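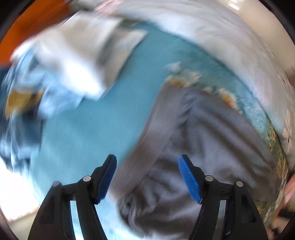 Laundry round passes the halfway mark

Filed under: Project news | Home tasks

The Skolten project has now collected 3000 recorded examples of people picking up, moving and folding cloth with the hand-held gripper. That takes us past the halfway point for this round, which opened in the autumn and runs to the end of December.

For readers who are new to the newsletter, the gripper is the same shape as the one fitted to the arm in our Panthorpe workshop. A person holds it, does an ordinary job with it, and the camera on the tool records what the fingers do. The recordings are then used to train the system that runs the arm. We do it this way so that people can work in their own homes, and we don't have to move an arm into anyone's bedroom.

Most of the new examples were made on beds. We had planned to use tables, but when Araceli Nieto asked the people taking part where they sort their washing, nearly all of them said the bed. A bed is harder for the system. The surface gives when it is pressed, blankets have folds of their own, and grey cloth lying against a patterned border doesn't have an edge that is easy to find. The gripper often has one finger over the blanket and the other over the thing to be picked up, and the person has to close it without taking hold of both. We want plenty of these.

Each example is one item, from the first approach to the moment it is put down. Please don't tidy the pile before you start. Several people have been laying clothes out flat and apart, and those recordings are of little use to us now that we have enough of them. Tip the basket out and begin.

Failed picks should be left in. If you miss, or bring up two things together, carry on and put it right as you would normally. Kwok-wai Su goes through every batch and marks the failures by hand, and he has asked that people stop deleting them before upload. He would also like slower movement at the start of each example. Blur is fine while you are travelling across the bed, but the last part of the approach needs to be steady enough for the software to follow.

We had to drop 159 examples from the last upload. In most of them the tool had been switched on before the start-up check was finished, so its position could not be worked out afterwards. The check takes less than a minute. Wait for the second tone.

The blue finger pads are wearing faster than we expected, mainly on towels. If the ribs on yours have gone smooth, send us a message and we will post a new pair. Please don't glue anything to them, as the pads need to match on every tool.

There are 39 homes taking part at present, most of them in Starnatden. Four more grippers will be ready next week and we would like them to go to households with children, as we are short of small clothes, and of socks in particular. Anyone who is interested can put their name down at the Panthorpe front desk.

The next training run starts once the December uploads are in. Temba, the folding program, will be tried on shirts first and then on trousers. Results will be in the next issue, including the bad ones.

You are receiving this newsletter because you signed up for Skolten project updates. Unsubscribe or change your preferences at any time.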